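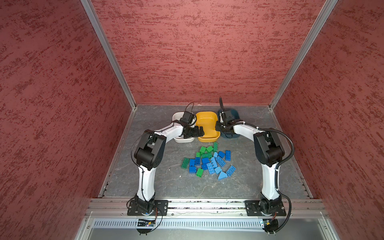

FOR IMMEDIATE RELEASE
3/31/19

Plomden Opens Its Secondhand Building Brick Shop in Nodthorpe This April, and Starts Mailing the Nostia Box

NODTHORPE - I've been told a press release is supposed to be written as if somebody else wrote it, with me quoted in the second paragraph sounding thrilled. I tried that and it came out stiff as a board, so you're getting it straight from me. My name is Lindsay Te Moana, I own Plomden, and we're opening a real shop with a real front door in April!

If you've bought from us before, you know us as the people who sell used toy bricks by the pound out of what used to be my garage. We buy collections from families whose kids have moved on, we clean and sort everything, and we sell it again for a lot less than new. That's the whole business. It started with my own two boys' leftovers and a folding table at the school fair, and I went home that night with an empty table and a list of phone numbers from parents who wanted to get rid of theirs.

The new place is on Cutler Street, in the old upholstery store between the dry cleaner and the bike shop. It has 1090 square feet, which sounded enormous until the shelving showed up. The front half is the shop. The back half is where we take things in and get them ready, and there's a counter between the two with a flap that already squeaks (I'm told it will be oiled).

What you'll find in the shop

Loose bricks by the pound, first of all. You take a paper bag, you fill it from the open drawers, we weigh it. Plain bricks and plates are one price, and wheels, windows, doors, hinges and other fiddly parts are a little more. Figures are sold one at a time from the case near the register, and please ask before you open it, the hinge is touchy.

Then there are complete used sets. These have been built once by us, start to finish, with the instructions open on the bench, and taken apart again. If a set is missing something, the bag says so on the front in marker, with the part and the color. I would much rather lose a sale over one missing windshield than have a seven-year-old find out on page 41.

We'll also have a parts desk, and I'm more excited about that than anything. Bring in a half-built set and the instructions, tell us what you're short of, and we'll go look. Tsutomu Koyama is running it. He came to us from a hardware store, where he spent years finding people the one odd screw they needed, and he has exactly the right temperament for it. Parts desk hours are shorter than shop hours for now, afternoons only, until we see how busy it gets.

And there's a building table for kids, low, with stools. It's free and you don't have to buy anything. All I ask is that bricks from the table stay on the table, and that a grown-up stays in the shop.

About the Nostia box

The other half of this news is for folks who don't live anywhere near Nodthorpe. Starting in April we'll be mailing out a monthly box called Nostia. Each one is a mix of used bricks in a single color family, plus a handful of special parts and a folded sheet with building ideas drawn by Rongrong Zheng. Rongrong taught art to grade-schoolers for a long time and her sheets don't have steps. They have a drawing of a thing and a few hints, and then you're on your own. My younger son was furious about this for ten minutes and then built a lighthouse.

The April box is greens. May is going to be whites and light grays, for anyone who's been trying to build a castle, and after that we'd like to hear from subscribers about what to do next.

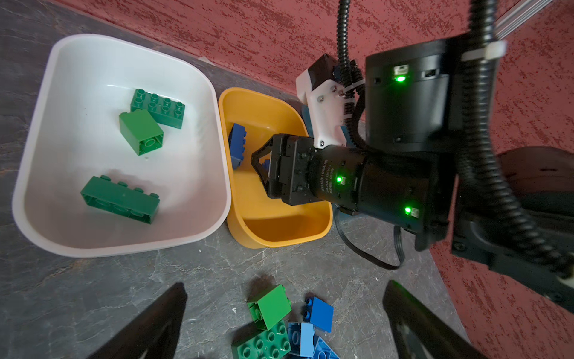

Green bricks in a white bin, with a yellow-orange bin beside it.

Why color, you may ask? We went back and forth on it. Qianru Li, who handles our mail orders and reads every single email, wanted boxes by theme, because people write in asking for farm things and space things. I wanted a grab bag. But when we mailed trial boxes to 229 families over the winter and asked what they thought, the comment we kept getting was that kids already have one of everything and never enough of any one color to finish a wall. So there it was. The theme people can still come to the parts desk.

Each Nostia box weighs a bit over a pound packed and fits in most mailboxes. You can skip a month or quit whenever you want from the order page, without having to call anybody. I hate calling to cancel things and I'm not going to make you do it.

How we clean and sort

I get more questions about this than about prices, so I'm putting it in. Everything that comes in goes through a first look on the bench. We pull out the things that aren't bricks, and after all these years I could open a second shop with those: marbles, hair ties, crayons, game pieces, foreign coins, a very nice brass key. If we find something that looks like it matters, we call the family.

After that it's warm water and mild dish soap, in mesh bags, with a soft brush for anything sticky. Nothing goes in the dishwasher. The heat can warp thin plates and then they never grip properly again. Stickered parts and anything with a motor or light in it are kept out of the water completely and wiped down by hand. Then everything is spread on racks with a fan running, overnight at least and longer for the big hollow pieces that hold water.

Sorting comes last. We sort by type first and color second. People always expect it to be the other way around, but try finding one small red plate in a tub of a hundred other red things and you'll see why. Shape jumps out from a mixed-color pile, and color hides it when everything matches. For the Nostia boxes we pull from the sorted drawers and mix the types back together, which I know sounds a little crazy.

Chewed bricks, faded bricks and cracked bricks don't go out on the floor. We keep a drawer of the faded ones for people who build weathered-looking things on purpose, and it's cheap, so ask.

Selling us your bricks

We're buying! Bring them in on any weekday morning, in whatever they're living in now. You don't need to wash them or sort them, and if you still have instruction booklets, toss those in too, even the ones with no cover. We weigh the lot, have a look through it, and make you an offer while you wait. You can take cash or you can take store credit, and credit is worth more. Please don't glue anything, and please don't bring us anything that has been glued.

For big collections, Arturo Dal Bello will come out with the van. He covers Nodthorpe and the towns along the river road, and he'll do a house visit for anything over 66 pounds. Arturo also built all our drawers, and he'd want me to mention that they're birch and that the runners were his idea.

The opening

We're opening the doors at ten in the morning on the second Saturday in April. There will be lemonade, and the bakery on the corner is sending over rolls. We'll have up to 4000 loose wheels in the tub by the window at a flat opening-day price per scoop, and when they're gone they're gone. Rongrong will be at the building table from eleven on, drawing whatever kids ask her to draw so they can go build it.

Parking on Cutler Street is a pain on Saturdays. The lot behind the library is a four-minute walk and it's free all weekend. There's one step at our front door, so if you've got a stroller or a wheelchair come around by the alley side, where it's level, and ring the bell. We'll come right away.

The online store stays open the whole time we're moving in, though orders may go out a day or two slower than you're used to. The order page itself is new. It was set up for us by Ren, a two-person web outfit over by the train station, and it finally lets you order by part type without scrolling through everything we own. If something on it is broken, write to Qianru and not to me. I will only make it worse.

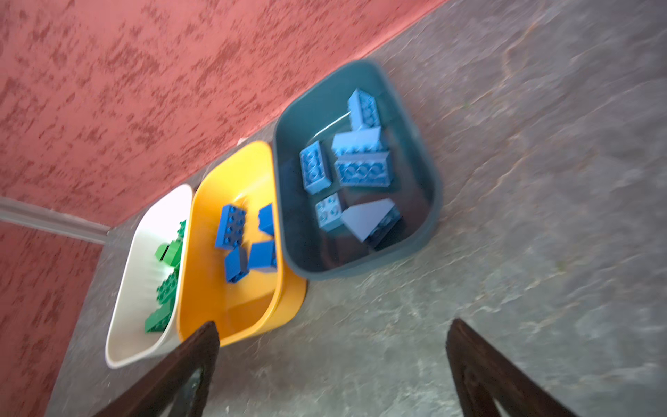

What's the best way to store bricks at home so that they get used?

Keep them in wide, shallow containers where a child can see most of the pieces without digging. Put wheels, figures and tiny parts in something separate, and leave the rest loosely mixed unless your child likes sorting.

A few last bits for the papers

Reporters and bloggers are welcome before the opening, and we can show you the washing racks and let you sort a tub if you like. Mornings are best. Please let us know you're coming so that one of us can be off the bench and talk to you.

Plomden is family owned. We employ four people besides me, all of them named up above. We sell used building bricks, parts and sets, and we don't sell new ones. Our prices and the Nostia order form will be on the website the week of the opening.

Press contact: Lindsay Te Moana, Plomden, Cutler Street, Nodthorpe. For mail orders and Nostia questions, ask for Qianru Li. For pickups, ask for Arturo Dal Bello, and leave a message if he's driving.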